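Stasusero: Bin Handling with a Two-Finger Gripper
Project report, Darragh Kavanagh and Farzad Mahmoudi
Nov 21, 2023

1. What we set out to do

We wanted an arm that could take a plastic bin by its wall and move it between a flow rack and a bench. The work was done in the shared workshop at Trilora, where we had a corner and one power outlet. Wrist camera views from the work at the rack:

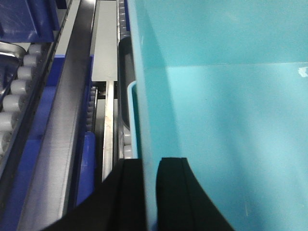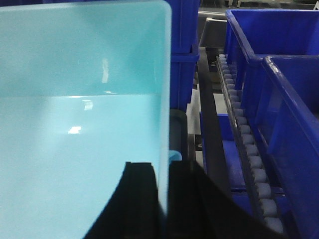
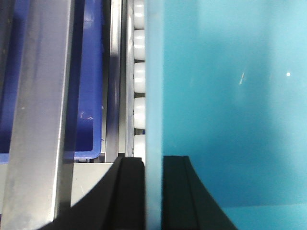 Gripping by the wall was Farzad's idea. Our first plan was to lift from underneath with a flat fork, but the fork needed clearance that the rack doesn't have. A wall grip only needs room for one finger on each side.

2. Fingers

The fingers were printed in the workshop over two evenings in March. The first pair had sharp corners at the tips and caught on the rim on the way down. We rounded the tips and reprinted. Each pair takes 16 hours on the Rahimi printer, so we tried to change as little as possible between versions – three versions in all.

3. Control

The arm is driven by hand from a small controller, and the joint positions are saved while we drive. The driver software is called Undent and was written by Darragh. It logs 30 times a second. We did not get to automatic gripping.

4. Problems

Glare on light plastic made it hard to judge the rim on the monitor. We turned off one of the ceiling lights, then had to turn it back on for the people at the next bench.

The gripper motor also got hot in long sessions. We lowered the holding current to 400 mA and took a break between runs.

5. Left to do

Rubber pads for the inner faces, a proper cable guide at the wrist, and a stop button that can be reached from both sides of the bench.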